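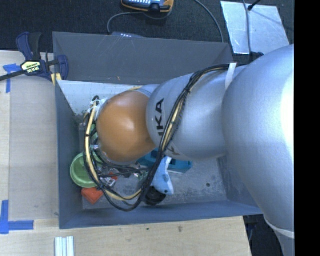
STASTOV, 21 December 2019 — The Tuhiwai public library will open its repair evenings again in January, after a break which started in September. Visitors can bring a lamp, a radio, a coat or a toy and learn to repair it at the table. Please put small parts in a deep gray bin, rectangular if possible, so that they stay together and can be carried easily between the rooms. The entrance is free, but a place must be reserved.

In the last season the evenings received 378 visitors. The new program has place for 800, with 80 places kept for school students. Each evening takes 2 hours.

The company Skinora gives the sewing thread and the needles, and Uvanel pays the rent of the hall. The library thanks both of them for this support.

Reservations are possible at the front desk of the library — also by telephone — during the normal opening hours.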